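Assunto: Re: [automacao-trabalho] Postos de demonstração manual e descrição de funções

Arif Herath escreveu:
> Na Dewan discutimos se o operador que usa as garras de mão deve continuar
> classificado como operador de linha ou passar a técnico. A chefia entende
> que o gesto é o mesmo e que a categoria não muda. Alguém tem experiência
> com isto? Interessa-me também a duração dos turnos.

Arif,

Respondo pela parte que conheço, a sala da Onach em Parkside. O posto funciona desde junho. Cada sequência feita à mão com as garras fica registada como episódio e serve depois para treinar a célula Dindus, que executa a mesma manipulação sem operador.

Quanto à categoria: o gesto é parecido, o trabalho é outro. Na linha conta a peça acabada. No posto de demonstração conta a trajetória, e uma peça bem colocada com uma trajetória hesitante é rejeitada. O operador tem de saber por que motivo um episódio foi recusado e repeti-lo com a correção. Isto não constava da descrição de funções antiga e foi acrescentado em anexo, a pedido dos próprios.

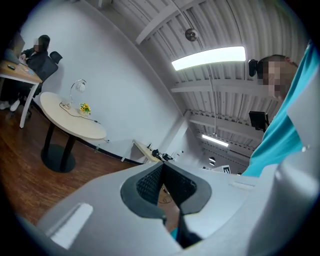
A segunda alteração foi no controlo de produtividade. No primeiro mês aplicou-se a métrica da linha, ou seja, unidades por hora. Fecharam-se 621 episódios e uma parte considerável teve de ser repetida, porque a pressa se nota na abertura e no fecho dos dedos. A métrica passou a ser o número de episódios aceites por semana, sem valor mínimo individual.

Turnos: blocos de até três horas no posto, com rotação para secretária ou para a linha. A carga nos antebraços e nos ombros não é a da linha e a avaliação ergonómica existente não servia. Foi refeita com o equipamento vestido e com trabalho ao nível do chão, que é a postura menos favorável. Recomendo que peçam o mesmo antes de discutir a categoria; sem esse documento a discussão fica sem base.

Ponto em aberto: a revisão dos episódios. De momento é feita por duas pessoas da engenharia, que não estão no posto. Os operadores pretendem participar, com o argumento de que distinguem um erro de execução de uma folga na peça. A proposta está entregue e será tratada na reunião de quinta-feira.

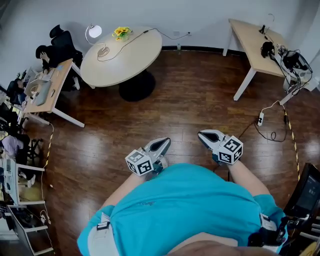 O que acontece ao operador quando a célula passa a executar a tarefa sozinha?

Na Onach ficou escrito que mantém a categoria e a remuneração e que transita para a tarefa seguinte a demonstrar ou para a supervisão da célula, à sua escolha, com formação em horário de trabalho. O texto não cobre o caso de não haver tarefa seguinte. Tentámos incluir essa cláusula e não houve acordo.

Também falta definir quem pode consultar os registos em que o operador é identificável. Atualmente o acesso é limitado à equipa de treino, por instrução interna, que pode ser alterada sem consulta. Se na Dewan ainda não assinaram nada, ponham esse ponto no acordo e não num regulamento.

Posso enviar o anexo da descrição de funções a quem o pedir fora da lista.

Cumprimentos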